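Casmont Dye Works, open morning

Quick notes before I forget it all. Bus was late, parking at Casmont is a joke, got through the gate at 9:40 with coffee still in hand and had to leave it in a rack by the door. No drinks past the yellow line. Fair enough.

Our guide was Mei Yazzie, twelve years on the dye floor and now mostly in the color lab. Talks fast. Half of it I got down, the other half the fans ate.

First stop the yarn store. 2989 shades on file, every one with a card and a little wound sample, oldest ones gone kind of brown at the edges. They don't throw any out. If a customer from way back wants the same green for a chair seat, they pull the card and match from that. Mei says the cards lie a bit after enough years so they match by number first and eye second.

Then the vats. Loud, steamy, smells like wet dog and vinegar. Wool goes in on frames, the big vat takes 843 pounds a load, the small ones are for test batches and fussy customers. The Greditz line was down for a new pump so we only saw it from the walkway. Shame, that's the one I came for. It does the long cotton runs and it's supposed to use a lot less water.

Lunch was sandwiches in the staff kitchen. Egg or cheese. I had both.
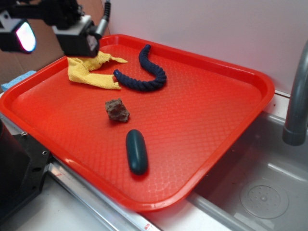 After lunch the drying rooms. Warm, quiet, best part of the day for me. Yarn hangs in there 48 hours, longer if it's thick, and they go by feel at the end, squeeze the middle of the hank and see. Somebody asked why not just use a meter. They have a meter. They still squeeze.

Color lab after that. Small room, north window, gray walls so nothing throws your eye off. They were working on a rust shade for Samarakoon, the rug people, on try number nine I think. Looked perfect to me under the window, then Mei flipped on the shop lights and it went pink. Whole group went ohhh. They check everyting under three lamps now, after a batch got sent back.

Shop at the end. Seconds are in the bins by the wall, go there first, the good stuff goes fast. Got two hanks of a slate blue and a bag of odds and ends for my sister. Cash or card both fine.

Things to know if you go:
Closed shoes, they will turn you away.
Leave the nice coat at home, the smell stays in it for days.
The walkway stairs are steep and there is no elevator on that side.
Ask for the lab part when you book, the short tour skips it.

Next one is in January. Stanomero mill up the road is doing theirs the same month and I'm going to try for both, will post if I get a spot.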